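Shared workshop builds two-arm suturing rig from secondhand parts

Valcárcel, 09/01/2026. Plokero, the members' workshop on the Hostetti industrial estate, has put a tabletop suturing robot into regular use after a build that began in April. The machine, named Elier, has two arms and was put together by a group of five members working evenings and weekends. It is meant for practice on tissue pads and will not be used on people or live animals.

The group spent 3000 euros, most of it on motors, bearings and a used microscope stand. The base plate and motor mounts were cut in the workshop. The control software was written by members and runs on an ordinary desktop computer.

"We wanted a hard job for a small machine," said Iker Lorente, who leads the build. "Passing a needle is hard. Holding on to the thread afterward is harder. We lost a lot of evenings to thread."

Each arm ends in a wristed gripper driven by cables. The motors sit at the back of the arm, which keeps the weight away from the tip. Cable tension has been the main source of trouble. If one cable is slack, the jaws lag behind the hand controls and the operator tends to overshoot. The group now checks tension before each session and keeps a log, which stands at 131 entries.

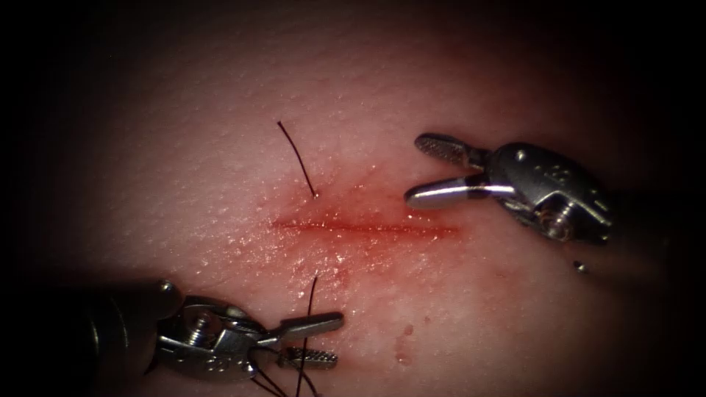

Elier's two grippers at a cut in a tissue pad, with dark suture thread above and below the incision.

The operator sits at a bench with two hand controllers and watches a screen. Hand movements are scaled down before they reach the arms. A foot pedal freezes both arms so the operator can reposition without moving the tips. Elier does not sew by itself, although the software can record a session and the group plans to use the recordings to try out short automatic moves, starting with picking up a loose thread end.

"People ask when it will do a whole stitch alone," Lorente said. "I tell them I would be happy with one good grab, ten times in a row."

The workshop will publish the drawings, parts list and code under an open license once the wrist design is settled. The current wrist is version 2. A third is being drawn up with larger pulleys, to reduce wear on the cables where they bend.

Members of Plokero can book time on Elier after a short safety session, which covers the pedal, the power cutoff and the handling and disposal of practice pads. Visitors may watch on open evenings but may not operate the arms.

Press contact: Iker Lorente, Plokero workshop, Hostetti industrial estate, Valcárcel. Interviews and workshop visits by appointment.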